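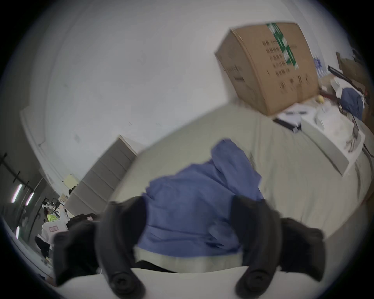
Putura teaches its robots to fold by making people do it first, badly

By Morena Sorrentino
November 2019

The future of laundry, as practised at Putura's workshop in Nevville, is a grown adult holding a pair of large black curved pincers and swearing quietly at a piece of blue cloth.

The firm has spent the months since July trying to teach a robot arm to pick up, flatten and fold fabric. To do that it needs recordings of the job being done properly, and to get those it has handed the robot's fingers to its staff. Each worker grips the tool, does the task by hand, and a camera riding on the gripper takes it all down. Later the recordings are fed to the software, which is meant to work out what a person was up to and copy it.

By the firm's count the library stood at 3149 recordings when we visited. The company's hope is that a robot shown enough folding will pick up the knack. Its fear, said Ladan Kiani, who runs the teaching sessions, is that it will pick up everything else as well.

"If you scratch your nose halfway through, that's in there," she said. "We had one chap who tapped the table twice before every go. The arm started tapping the table."

The chap in question has been moved to packing.

Cloth is a famously rotten thing to give a robot. A box stays the shape of a box while you reach for it. A cloth dropped on a table lands in a heap that has never existed before and won't again, with its corners tucked somewhere inside, and the first job is simply finding one. People manage this without thinking while listening to the radio. Put the same people behind two curved fingers with no feeling in them and they slow to the pace of someone defusing a bomb.

I was allowed a turn. My instructions were to pinch the cloth at the top of the heap, lift it, let it hang, and lay it down flat. I pinched the cloth. I lifted the cloth. I then laid down what I can only describe as the same heap, a little further to the left. Kiani marked it for deletion with great tact.

New starters get two days of practice before anything they record is kept. After that a session lasts 84 minutes, a figure that came out of a trial in which people's wrists gave up at different times and somebody took the average. There is tea afterwards. The tea is popular.

Putura did try the other way of going about it. Until last spring its operators sat across the room with a pair of joysticks and a screen, steering the real arm by remote control. The trouble was speed. A fold that took a few seconds by hand took several minutes from the chair, and the arm's habit of pausing to think it over did little for morale. The joysticks are still in use for jobs where the firm wants to see how the arm itself behaves, and for showing to visitors, who enjoy them more than the staff do.

The hand-held version has its own drawbacks. A person can lean, stretch and walk round the table to get at an awkward corner. The arm is bolted down. Any recording in which the teacher has strolled off to the far side is useless to it, so workers are now asked to keep their feet still, and there is a line of tape on the floor to remind them.

The work is paid for in part by Grimus, a linen hire business that would very much like someone, or something, to deal with its napkins. A rival firm, Kneževič, is said to be teaching its own machines on towels, and there is a certain amount of feeling in the building about whether towels are easier. The view at Putura is that they are. Kneževič did not reply to our questions.

As for results, the arm was put through its paces in front of us on a run of napkins. It folded four of them into something you could put on a table in front of a guest you knew well. The next it picked up, considered, and put down again. Kiani said this was an improvement on last month, when it had a tendency to let go at the top of the lift.

She expects to need a good deal more material before Grimus sees anything it can use, and the firm is looking for extra people to make it. Applicants need no experience with robots. They will be asked to fold a tea towel at interview, and Kiani says a surprising number can't.

Sessions run mornings and early evenings at the Nevville workshop. Sensible shoes are advised, and rings should be left at home.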